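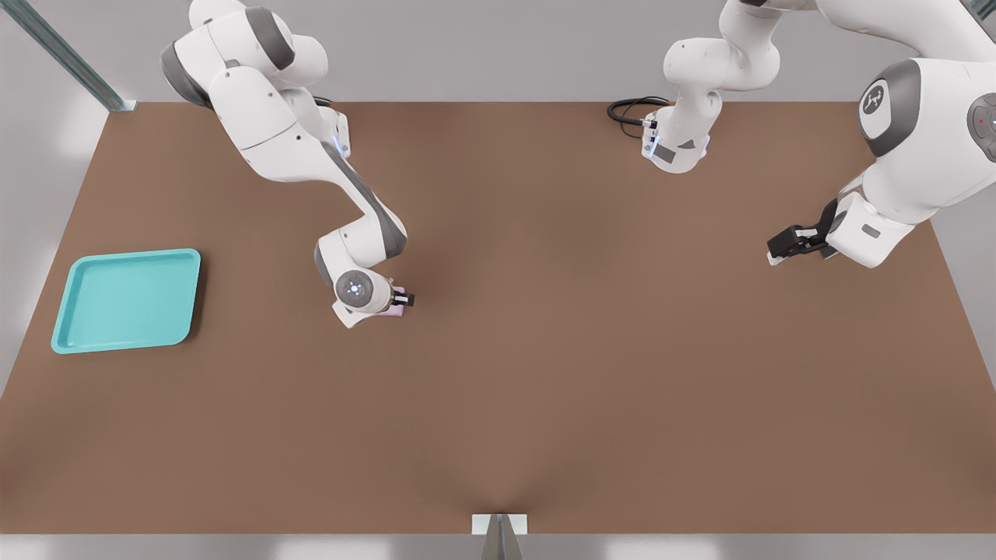
A large brown tabletop with a small pink object held just over it.

Tabletop

By Kirsty Sowerby
Jul 17, 2024

A tabletop is the flat upper part of a table, on which things are placed, eaten, written or made. It is usually a separate part from the legs and frame, and in many designs it can be taken off for moving or repair. The word is also used for games and small appliances meant to be used on a table.

Materials

Solid wood was the usual choice for centuries. Boards are glued edge to edge, and the finished panel swells and shrinks across the grain as the air gets damper or drier. For this reason a solid top is normally fixed with clips or slotted screws that let it move. Veneered boards move less and weigh less. Stone, glass and metal tops are also common, though stone needs a strong frame and glass is generally toughened.

Shape and size

Rectangular tops make the best use of a narrow room. Round tops seat people at equal distances from the center but leave unused space in corners. An extending table has one or more loose leaves that fit into a gap in the middle. The drop-leaf type has hinged sides that hang down when not in use. 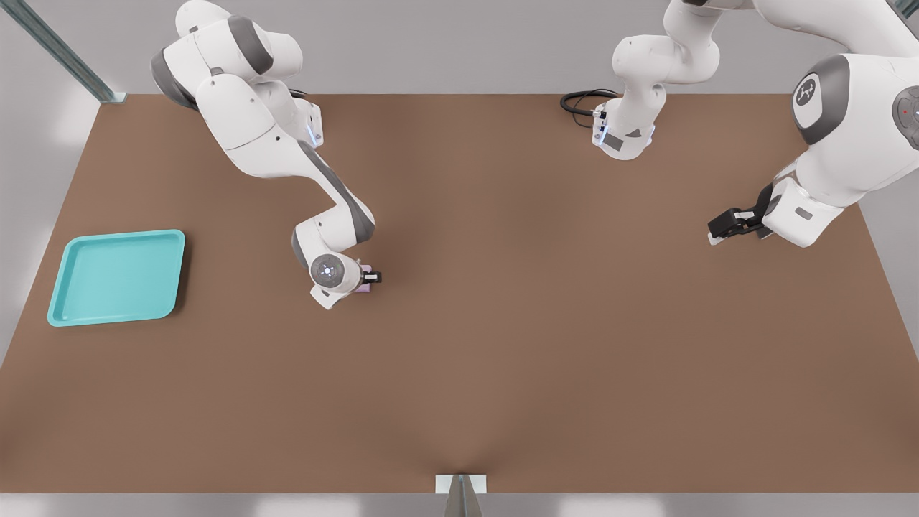 Edges may be left square, rounded over or cut to a molded profile. A rounded edge is kinder to the forearms and chips less easily. On desks the front edge is sometimes cut back underneath, which makes a thick top look thinner.

Finish

Oil is easy to renew at home but gives limited protection against stains. Varnish and lacquer form a harder film. Wax is often put over another finish. Matte surfaces show fewer scratches than glossy ones, and dark tops show dust sooner than pale ones.

Regional forms

The Drusby table, named after the village where it was made, has a top of two wide boards joined by a loose tongue. Bradley Fothergill recorded 572 of them in his survey of farmhouse furniture, most with later legs. A related type from Leltness has a raised strip along the back.

See also: Desk; Trestle table; Workbench

This site uses cookies. By continuing to browse you accept our cookie policy.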